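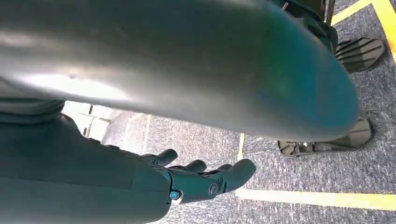
Feet, fingers, yellow tape, carpet.

What does yellow tape on the floor legally mean once the thing inside it has legs?

Posted in January by Catríona Gallagher
Skurnness Shop Floor Help > Robots & Automation > Rules and Good Practice

I look after safety paperwork for a tote and panel handling trial, 2,000 square feet of it. Humanoid machines, two arms, two feet, blue racks with green crates on them, carpet underneath. There is yellow tape on that carpet in rectangles and corners and a few short bits that I believe started life as rectangles. There is a red strap barrier on posts around the back. I inherited all of this along with a binder.

The binder says, and this is the entire section, "Stay out of the yellow." It does not say who. Our integrator (Ernwood) thinks the tape tells the robot people where to start the machine. Our shift leads think it tells humans where not to stand. The people who set out the racks think it tells them where the racks go, and they have the racks to prove it.

My problem is what comes next. Somebody from our parent company is going to walk through and ask what the yellow means, and I would like to give one answer. Also:

Is a strap barrier any kind of safeguard, or is it a suggestion with a buckle?

If the feet stay inside a line but the hand reaches over it, is that inside or outside?

Do I need a separate rule for what it's holding? The panels are a lot bigger than the hands.

I have read as much of the robot standards as I could stay awake for. Most of it seems to assume the robot is bolted to something.

palletjack_pam
Reputation: Regular

Tape is tape. Everybody knows yellow means keep out. Put up a sign.

If they want to walk over it they'll walk over it, same as with the forklift lane. We had 12 signs at my last place and they held up fine, the signs I mean.
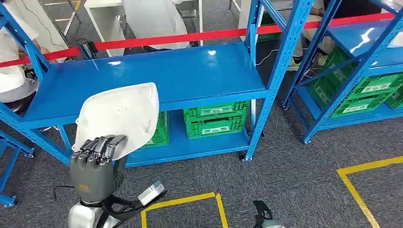
MAIRÉAD MORIARTY

I've written these rules for two sites, and at the first one I got them wrong, so you can have the benefit of that.

Start with the law, it's short. In the US, OSHA doesn't have a standard just for robots. You get the general duty clause, the machine guarding and lockout rules, and whatever else fits. The color rules treat yellow as caution, for marking physical hazards like tripping and striking against. None of that says a yellow line stops a person, and it certainly doesn't say the line stops a robot. So your tape means whatever your written procedure says it means, and right now your procedure is five words long.

One color, one meaning. If the yellow shows where a rack foot goes, it can't also be the edge of the hazard area. Pick the meaning that keeps people from getting hit and give the other jobs to other colors. We used white for equipment footprints, blue for robot start positions, and yellow for the edge of the area where people don't stand while a machine is powered. Then we pulled up every scrap that didn't belong to one of the three. This took a whole afternoon and several putty knives. Carpet holds on to tape with real affection.

On the strap: it's an awareness barrier. It's good at telling a visitor with a coffee that they've arrived somewhere. It won't stop a person who's in a hurry or a machine that's falling over, and you shouldn't list it in the risk assessment as a guard. List it as what it is, and write down what's doing the real work (enabling device, area scanner, trained operator with a stop in their hand, whatever you have). Keep the white tables and the desk work far enough behind it that the strap could be removed and you'd still be comfortable. If that idea makes you wince, move the tables.

On hand versus foot: outside. The boundary goes around everything that can move, so measure with the arms stretched out and the hand open. A footprint is a fine thing to draw if you're marking parking. At my first site I drew the line around the feet because the feet were what touched the floor, which seemed very logical until lunch.

Add a fall allowance. This is where your bolted-down documents run out. Cutting power to an arm on a pedestal usually makes it safer, and cutting power to something that balances can put it on the floor, in a direction of its own choosing. Work on dynamically stable machines is going on in the standards world, so check what's current before you quote anybody, me included. In the meantime our rule was full height plus reach, measured from the outermost place the feet are allowed to go, with another 508 mm added on. That last figure is ours. It came from an argument and has no authority whatsoever. 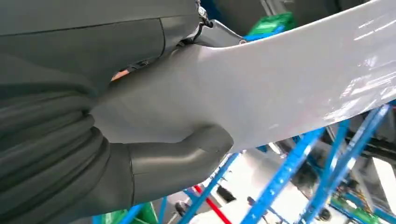

Curved white panel, clear film on part of it.

On what it's holding: yes, separate rule, and put it on its own page. The hand has a reach. The hand with a panel has a longer reach and a different edge, and the edge swings. For each item I'd write down:

- the largest dimension, measured from where the fingers are
- how it's supposed to be gripped, and with how many hands
- whether any film or wrap stays on during handling (a grip tested on bare plastic hasn't been tested on film)
- what people do when it's dropped

The answer to the last one is nothing, until the machine is stopped and the operator says so. People will dive after a falling part with no thought for their own fingers. Write it down, then say it out loud at the start of shift.

We also capped speed at 70 percent for any new item until the lead had signed the sheet. The lead didn't like the sheet. The sheet got signed.

For your visitor, one sentence: "Yellow is the edge of where people may stand while the machine is powered." Then make sure it's true before they arrive.

rackfoot
Reputation: New

Agree with most of that. One thing missing is the racks themselves. If a rack gets nudged off its marks, the machine may reach for a shelf that isn't quite there any more, and your boundary was drawn for the old position. Check the feet against the marks at the start of each shift. Ours are on the same sheet as the stop button test, between "battery" and "carpet (trip)".

Also look for cables on the floor. People tape a beautiful rectangle and then run a cord through it.

Comments (4)

Catríona Gallagher: Thank you, Mairéad. I asked the rack people what they'd think of white tape. They asked who was paying for it.

palletjack_pam: I still say a sign.

Mairéad Moriarty: A sign too, Pam. Put the sentence on it.

oldbelt_line: does 508 include the toe or is that from the heel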